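Savolainen Desk Supplies Sort — Progress Report, August
Prepared by Raili Lehtinen for Gerardo Malabanan 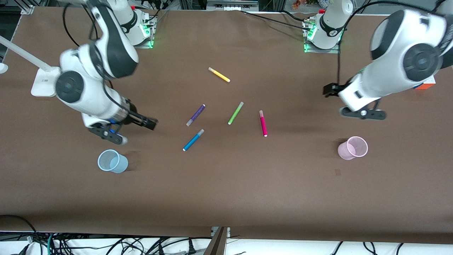
Sorting surface with felt-tip markers and two small plastic cups.

Marker sorting is under way at the Skelberg room. Of the 300 markers planned, almost 100 have been tested and capped. Dried-out pens are logged and set aside for disposal. Cup storage remains as specified — one cup per size of tip. The order for 20 further cups went to Plornis on Thursday and is unconfirmed. No change to the budget is requested.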